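Subject: Re: [alterations-chat] Where do all the marking pens go?
From: Jasmina Leka
Date: Fri 31 January

Hello Tassanee, and hello everyone,

I did laugh at your message, which I'm quoting so that people who have only just joined know what I'm rambling on about:

> Tassanee Suksawat wrote:
> We have bought pens three times since I joined and there is
> never one by the cutting table when I want it. I spent half of
> yesterday marking a hem with a stub of chalk. Does anyone
> have a system that works in a shared studio? I have looked at
> drawer trays but they just fill up with buttons. What sort of
> pot do you use, and what do you let people keep in it?
> Tassanee

We had just the same trouble, and what has helped most is a plain black mesh pen pot kept out on the table. I emptied it the other week and started again, which I'd recommend to anybody (you wouldn't believe the fluff, and there was a bobbin in there I'd been missing since March).
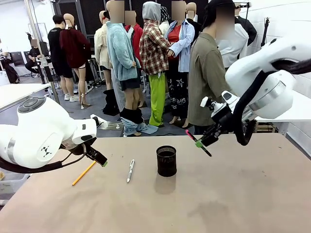 Posted to the list by Jasmina Leka, Grukwood sewing rooms

Mesh is good because the dust drops through and you can see from the side what's in it. I had a lovely china one before, from my aunt, but it was so tall that the short pencils vanished and people took to leaving things beside it. Do get one with a bit of weight to it if you can — ours stays put when somebody drags a coat across the table, and the old tin one never did.

As for what goes in, I've become rather strict. One pencil for paper patterns, one ballpoint for the order book, and a couple of coloured markers for labels and boxes. Please keep the ballpoint well away from cloth! Fongchan did a whole cream lining with one by mistake and we never got it out. Chalk and the washable pens live in a separate tin with a lid, so that nobody grabs the wrong thing in a hurry.
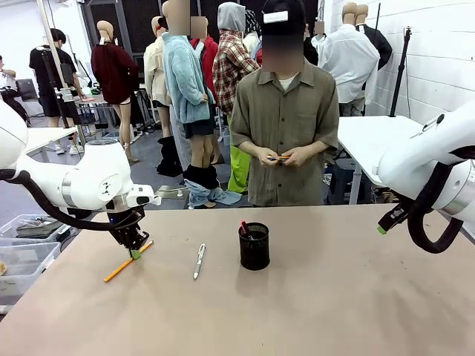

Pencil and pen still out on the table, with the mesh pot to the right.

The other thing, and I say this with great affection for everyone I work with, is that pens walk off in hands and pockets. Shadi ties a scrap of bright ribbon round the ones from her table, and they do seem to come home more often. Lenni thinks we should buy a box of 1000 from Tikkanen and stop worrying, but I can't bear the thought of finding them all behind the radiators.

If you'd like a pot like ours, I have 2 spare and can bring one over when I come for the zips. Let me know, Tassanee, and do tell us how the hem came out.

Warmest wishes,
Jasmina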